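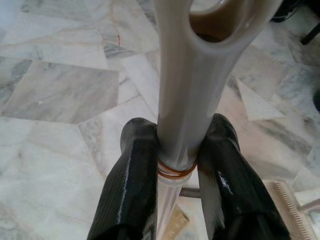 By Wuvivell Esfahani, community reporter

VONDANBERG, February 19, 2024 – The ground floor of the Irneo building is being cleared ahead of repair work on its main staircase, and tenants have been asked to remove anything left on the marble floor by the end of the month.

The notice, posted at the front entrance, covers the stairwell, the hall beside it and the storage space behind. It applies to tools, spare parts, household goods and anything else left out in the shared areas. Small parts count too, the notice says, including plastic tubes and fittings held together with rubber bands.

The building has 157 apartments. Some 18 of them use the hall as their only way in, and those tenants will be sent to the side door while the stairs are closed. The closure is expected to last two weeks.

Crews will replace worn treads and reset the handrail. The floor, which is laid in irregular pieces of pale marble, will stay as it is. Building management said the slabs will be covered before the heavy work begins and polished once it is done. 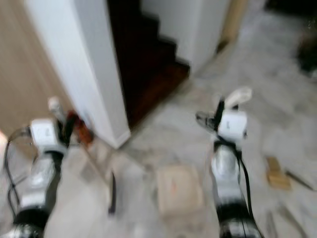

The foot of the dark staircase and the white pillar beside it, on the ground floor of the Irneo building.

Items with a name and apartment number on them will be kept in the storage space for pickup. Unmarked items will be held for two weeks and then thrown out. Tools in working order may be handed in at the management office instead.

A similar clearing was done last August, when the hall was painted. Several tenants complained afterward that they had not been told in time, and the new notice has also been put in every mailbox.

Deliveries during the closure should be sent to the side door. The elevator will run as usual. Tenants who need help moving large items can leave a note at the office before the work starts.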